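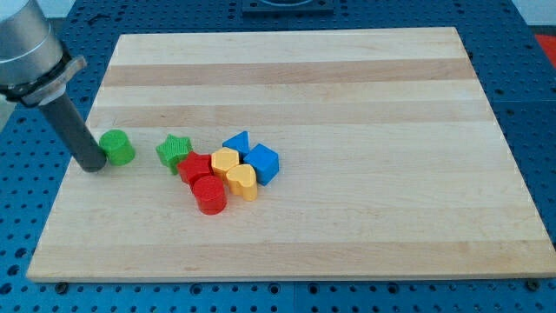 フリクホルム市議会、投票所の統合案を可決 川の東側は1か所に

コメント 0件
シェアする

フリクホルム(Flikholm)市議会は6月の定例会の最終日に、市内の投票所の数を減らす条例の改正案を、賛成多数で可決した。次の市議会選挙から適用される。

改正により、川の東側にあるクムサ(Kumsa)地区の3つの投票所は、地区の公民館1か所にまとめられる。西側のグルルウッド(Grulwood)地区では、古い小学校の体育館が投票所から外れ、住民は駅前の市民センターで投票することになる。中心部の投票所は、場所も開く時間も今までと同じである。

市の選挙管理課によると、クムサ地区では前回の選挙のとき、いちばん小さい投票所で投票した人が500人に届かなかった。一方で、投票所を一つ開くためには、立会人と職員を朝6時前から夜まで置かなければならない。同課は提案の説明の中で、「期日前に投票する人が増えており、当日の投票所の役割は以前と同じではない」と述べた。

採決の前の討論は、予定された時間を大きく超えて、午後9時すぎまで続いた。反対した議員からは、坂の多い東側で高齢の住民が公民館まで歩くのは難しい、という意見が出た。バスの本数が少ないことも指摘された。賛成の立場の議員は、浮いた費用を期日前投票所の時間の延長に使うことができる、と主張した。

反対の意見を受けて、改正案には採決の直前に修正が加えられた。内容は、選挙の当日に公民館と東側の住宅地の間で無料の送迎バスを2台走らせること、および、最初の選挙が終わった後に市が利用の状況を議会に報告することである。送迎バスの停留所の場所は、まだ決まっていない。修正を求める署名は、住民のグループにより約1000人分が集められ、討論が始まる前に議長に提出されていた。

傍聴席にはクムサ地区の住民の姿が多かった。公民館の近くに住むという女性は、「私には便利になるが、丘の上の友人のことを考えると、素直に喜べない」と話した。別の住民は、バスが走るならば一度試してみてもよいと話し、ただし時刻表を早く知らせてほしいと求めた。

市は秋までに、対象となる世帯へ新しい投票所の地図を郵送する予定である。グルルウッド地区では、市民センターの駐車場が狭いという声があり、選挙の当日だけ隣の広場を駐車場として使う案が検討されている。

同じ日の議会では、議会中継の字幕に関する予算も審議されたが、採決は次の定例会に延期された。

(ヴケル通信(Vukel) 地方政治担当)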